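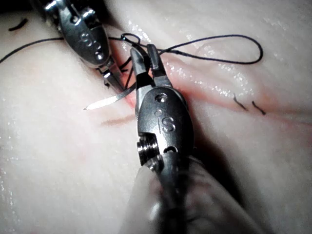
Draft bench rules for robotic suturing practice: comments please

nhaque
Posted 9:14
The training group at Kakstead has put out draft rules for anyone practising stitches on the robot. Main points as I read them:

Hold the needle, never the thread, when moving between stitches.
Both instruments in view whenever a needle is out.
Cut tails to be left between 2 mm and 8 mm.
Instrument to be retired at its stated number of uses, practice or not.
Log every needle in and out.

I'm supposed to send back remarks from Hindonlow by the end of January. My own remark is that I can't see what problem most of this solves. Nimal

tsion_w
Posted 9:40
The second one is fine. The third is silly. Who is going to measure a tail under magnification, and with what? You judge it against the jaws like everybody else does.

Gernholm_theatre
Posted 10:02
tsion_w wrote: Who is going to measure a tail
The people marking the logbooks, I should think. We had a tail rule at Gernholm for a year. Trainees got very good at tails. Their knots still slipped.

L. Ayele
Posted 10:31
I'll stick up for the draft a bit. There's no feel in the hands on our system, so a snapped thread or a bent needle is the first you hear about pulling too hard. Rules about what you grip and where are worth having. "Never the thread" is badly worded though, you have to hold thread to tie anything. I'd write "do not grip thread you mean to keep, except at the end you will cut off". Lemlem

nhaque
Posted 10:38
That is better than theirs. Can I send it in under your name?

L. Ayele
Posted 10:44
Yes, go on.

tsion_w
Posted 11:15
Still don't agree with it as a rule. As advice, yes. Once it's a rule somebody fails a sign-off for one careless grab on a knot that came out sound.

sumeya.l
Posted 12:20
What about the needle point? Nothing in the draft says where it should be facing while you sort the loop out. I see people with the curve sticking well out to one side and all their attention on the thread. On a practice piece, who cares. On a patient there's something next to it. I'd swap the whole tail section for one line on that.

Gernholm_theatre
Posted 12:52
Agree with Sumeya. And drop the retirement rule for practice sets. Clapped-out jaws on a bench hurt no one.

L. Ayele
Posted 13:05
They do teach people to squeeze and fiddle, because the needle turns in worn jaws. Then they go and do the same with a good pair. I'd keep that one.

Gernholm_theatre
Posted 13:11
You're not paying for them.

nhaque
Posted 13:30
The draft claims to rest on 1223 logged practice stitches. No word on who did them or what counted as a bad one. I've asked. If it was two keen people doing hundreds each I'm not much moved.

tsion_w
Posted 13:47
Ask if anyone went back and looked at the same trainees later, too. I could log 1000 stitches and learn only that I like logging.

sumeya.l
Posted 14:26
Needle log should stay whatever else goes. In and out, signed.

nhaque
Posted 14:35
No argument from me there. Sending: new wording on thread, a line on the point, tails out, log in. Retirement I'll put down as "views differ".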